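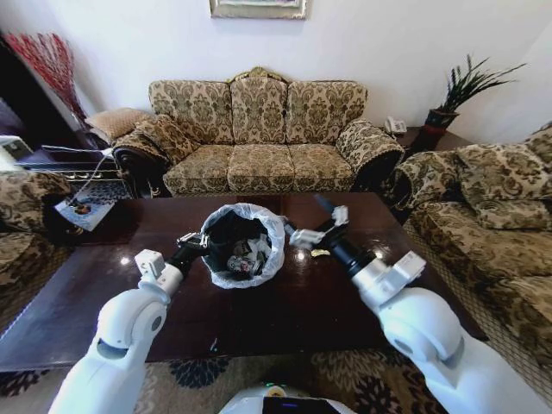
Tea packing works open day, Mon 23 October

Got there late, parking full by ten, walked up from the lower gate. Marari runs these twice a year now and this one was the busier of the two (July was dead, all rain).

Tour starts in the withering loft. Long troughs, big fans, smell like cut hay. Our guide was Lucyna Sikora, very quick, hard to hear over the fans so stand near the front. Then down to the rolling room, two old Jayasinghe rollers still going, and the dryer, which they let you look at thru a little window.

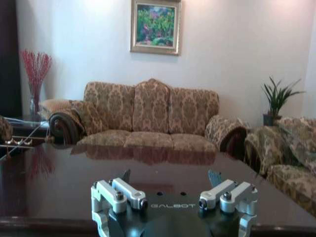
Blending was the best part for me. Harish Rai does the tasting and slurps louder than you'd think possible. He had six cups out and let us try all of them. Batch 364 was my favorite, malty, no sugar needed. The smoked one, no thanks.

Packing hall after that. The Hevico line does 70 boxes a minute when it's running, but it stopped twice while we were there and a man came over with a screwdriver. Kids loved that more than anythign else on the tour.

Shop at the end. Zestine lemon blend was sold out by noon so go there first if you want it. Bought two tins of the breakfast and a strainer. Cafe line too long, skipped it.

Free entry, tasting is extra, cash only. Wear flat shoes, the loft stairs are steep. Would go again, earlier next time.
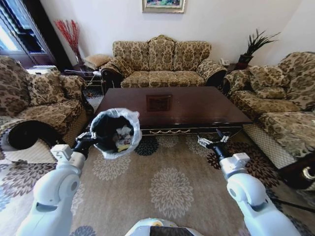

Coffee table and the little lined trash bin, wrappers and all.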